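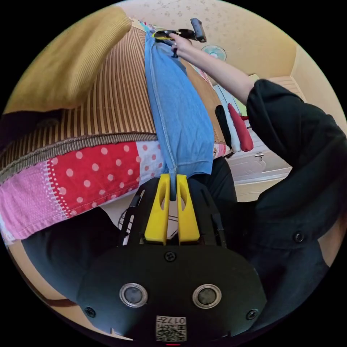 Notebook, June. Started 6:40 a.m. at the kitchen table, finished back at the bench after lunch the day after.

Bident day trip, recce number two. Writing this up while my calves still hurt so I don't soften the numbers like I did last time (sorry to everyone who trusted my "easy stroll" note on the reservoir loop).

Quick reminder of what we're after, for anyone opening the notebook at this page. We want a set of day trips out of Preststead that a person can do without a car and be home for dinner. Out on a morning bus, a walk with something good at the end of it, food, back on an evening bus. No tents, no special boots if we can help it. Bident is the twin-topped hill past Drititz, and it's the one I keep getting asked about, so it had better be right.

Getting there. Took the early bus from the Preststead depot. The timetable on the wall and the timetable on the little folded card don't agree, and the driver told me the card is the good one. The wall one is last season's. I've copied the card into the back of this notebook, please don't take it out of there! The ride is longer than it looks on the map, mostly on account of the detour through Drititz village where the bus goes all the way down to the square and then has to crawl back up. Sit on the left going out. You get the valley the whole way and then both tops of Bident at once when you come over the last rise.

Fare is 9 each way, exact change or you wait while the driver digs around for coins. A return ticket doesn't save you anything, I asked.

Trailhead. The stop is right by the old lime kiln, and the path goes up behind it. There's a signboard but the map part has faded to nearly nothing. Ignore the wide track going off to the right, it's a farm road and it ends in a gate. I know this because I walked it last time, all of it, and then walked it again in the other direction. The real path is the narrow one with the stone step.

First section is beech woods and it's lovely, really lovely, shady and soft underfoot with the stream on one side. I had the hygrometer out and then put it away again, I just wanted to walk. Anybody can do this bit. If we ever do a version for families with small kids, stop at the footbridge, eat your sandwiches, turn around. There's a flat patch of grass by the water that would take a blanket or two.

Second section is where my old notes were wrong. I had it down as "steady." It is not steady, it's steep, and there are 166 steps cut into the slope with log edges. I counted them on the way up and got the same number coming down, so that one's going in the guide as is. The logs are slick where the bark has come off. Milagros Mateos was ahead of me and sailed up, but she does this kind of thing before breakfast, so I don't think she's our test case. I'm our test case. I stopped twice. Second stop has a bench with a view over Drititz and a very persistent goat.

After the steps you come out on the saddle between the two tops, and everything opens up. Wind was strong enough that I had to hold on to my hat, and it was dead calm down in the trees, so the guide should say bring a layer even in June. Mine was in the bottom of the bag under lunch, of course.

East top or west top? We did both, for science. East top is closer and has the cairn, and most people stop there. West top takes 21 minutes more from the saddle at my pace, with one short scrambly bit where you want your hands free. I thought the west was better by a mile - you see the lake from there and you don't see the quarry. Milagros disagrees, she likes the quarry. We argued about it through two oranges and didn't settle it. For the guide I'd put the east top as the main route and the west as an add-on for people who still have legs.

Time check at the east top: we'd left the stop at 8:50 and got to the cairn at 11:15, and that includes both of my stops, the goat, and one shoelace.

Down. Same way. I'd hoped to try the north path and make a loop out of it, but there was a rope across the top end and a handwritten notice about a washout. No date on it, naturally. I'll call the Drititz parish office and see if they know whether it's a this-summer thing or a forever thing. Without the loop it's still a good day, just a there-and-back one.

Going down the log steps was harder on the knees than going up was on the lungs. Poles would help. I don't own poles. I'd like to own poles (that's a hint to whoever does the supplies order).

Food. Okay, this is the good part. Vogler, on the square in Drititz, twenty minutes' walk down the lane from the kiln or one stop on the bus if you happen to catch it. It looks closed from the outside even when it's open, so push the door. They do a barley soup with smoked trout in it that I would take the bus for even with no hill attached. Bread comes with it. Plum cake after, if there's any left, and on a busy day there won't be, so order it together with the soup. Milagros had the dumplings and went very quiet, and I take that as a good review. Kitchen stops at 3, and they mean it. That's the one hard deadline in the whole day and we should build the timings backward from it.

Also at Vogler: they'll fill water bottles, the restroom is through the yard and you need the key from the counter, and they don't take cards. The nearest cash machine is back in Preststead. That has to go near the top of the guide in big letters.

After lunch we had time to kill and walked around the village. The church was locked. There's a small spring house at the bottom of the square with a stone trough, and the water is warm, like a bath somebody forgot about. People were sitting on the edge with their feet in. So we did too, and I can't tell you how good that was after the steps. A woman there told us there used to be a proper bathhouse higher up the slope and you can still find the foundations if you go past the allotments. Didn't get to it. Next time.

Bus back leaves from the top of the square, not from where it drops you in the morning! This got us last time. It was 30 minutes late and there's no shelter, only a wall to lean on. Home in Preststead with the streetlights coming on.

Things I still need to sort out:

The north path. Call the parish office.

A better line than "bring a layer." Maybe just say it's windy on the saddle and leave people to work it out.

Somebody slower than Milagros and a bit faster than me to walk it and time it. Any takers?

Check whether the spring house is open to everyone or whether we were being politely tolerated.

Redraw the sketch map. The one in here has the kiln on the wrong side of the road, and I put coffee on the west top.

Season. We've only been in June now. I have a feeling those steps would be miserable after a week of rain, and I'd like one wet trip before we print anything. I'll go if someone comes with me and buys the soup.

Added later, at the bench: Milagros read this over and says it was one orange, and that the goat was a sheep. I'm keeping the goat. She also says her watch had us at the cairn at 11:10, so I've penciled that in the margin next to mine and we'll see what the next walk gives.

Bus card is still in the back pocket. Leave it there please.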